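Best broth for army stew? Plandadside Home Cooks > Soups and Stews

tidepool_kim
Made budae jjigae for the first time Wednesday and I'm hooked! Used anchovy stock from the Shin cookbook, page 410, but my partner thinks plain water is fine. Opinions?

Grurkden
Water is fine!! The sausage, the kimchi and the noodles do all the work. I've made it both ways and can't taste a difference once the cheese melts in.

villance_jo
Hard disagree. Anchovy stock is the whole backbone – 13 minutes of simmering, pull the heads off first or it goes bitter. My pot is never going back to water.

Grurkden
13 minutes is 13 minutes I could be eating, lol. But OK, I'll try it again this weekend with better anchovies.

soupdog784
Beef bone broth, anyone? I freeze it in 2 cup tubs and it's SO good with old, sour kimchi. Go easy on the salt though.

villance_jo
Too heavy for me with Spam in there, but I'd eat a bowl of yours. Where do you all shop? The Korean aisle at Plandadside got bigger and I'm in heaven.

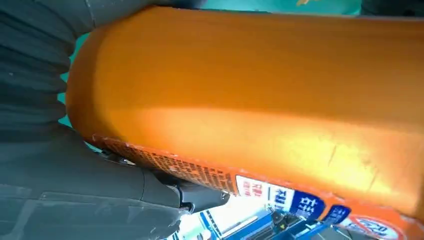

Orange container, Korean on the label

tidepool_kim
Same store! I went in for rice cakes and came out with two bags. Trying the anchovy way next, then the bone broth. Do you rinse the kimchi or put it straight in?

soupdog784
Straight in, juice and all!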